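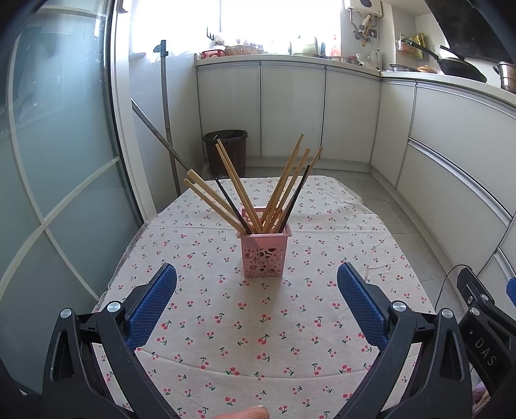 November 7, 2025
Notes by Benedek Bodnár

Plerness project, methods meeting. Ferenc Veres chaired, I took notes and talked too much, so if something reads like my opinion it probably is. The Hostov people joined by phone and dropped off before the last item.

1. Last time's notes
Approved with one fix. I had written that the June recordings were all relabeled. They weren't – only the kitchen ones were. Sorry, Ferenc.

2. Chopstick task, what we found
This was the long one. Ferenc went through the comparison we'd all been waiting on. We have 667 hand-held gripper demonstrations in the kitchen set, and he trained two versions of the policy on them. The first version gets every clip from start to finish. The second gets the same clips, but with the approach cut up by where the fingers first line up with a single stick (we've been calling this Clirance splitting, and I guess the name has stuck).

Each version got 200 tries on the arm at Hostov, pulling one chopstick out of a holder without dragging its neighbors along. The split version won, and by more than I expected! Where it really pulls ahead is when the sticks are fanned out and crossing near the rim. With the sticks standing close to straight up, the two versions look pretty much the same to me, and Ferenc agreed we shouldn't claim a difference there.

I asked whether the dark chopsticks were giving the policy an easy target, seeing as most of the others are light wood. Ferenc had wondered too. He hasn't separated the results by stick color yet but the labels are there, so it's a matter of running it. Hostov asked the same kind of question about the patterned tablecloth, and whether the policy would fall apart on a plain one. We don't know. I said I'd bet on "a little worse" and was told to write that down, so there it is.

There was some back and forth about what counts as a success. Right now a try passes if one stick comes clear of the holder and the holder stays upright. Hostov would like to fail any try where a second stick shifts a lot. I was against it at first (who decides what "a lot" is?) but Ferenc pointed out that we can measure the angle before and after from the overhead video, and I came around. We'll report both scores side by side.

3. Labeling
We had 9 clips where two labelers disagreed on the line-up moment by a full second or more. We watched a couple together and the trouble is the slow approaches, where the fingers hover and then back off. New rule: mark the last line-up before the close, never the first. I'll redo all 9 myself and update the guide.

4. Farkas write-up
The Farkas report needs a methods section from us. Ferenc wants the split explained in plain words with one drawing and no equations, and I'm all for it. We went around on whether to include the failed glove-only attempt. Left open – Ferenc leans yes, I lean yes but short, Hostov had gone by then.

To do
Ferenc: results by stick color; angle measure for the stricter score
Benedek: relabel the disagreements, fix the guide, first draft of the methods section
Hostov: plain tablecloth runs, same holder, both versions

Next meeting gets set once the plain tablecloth runs are in.

Contact: Benedek Bodnár, Plerness project office | © 2025 Plerness | Back to top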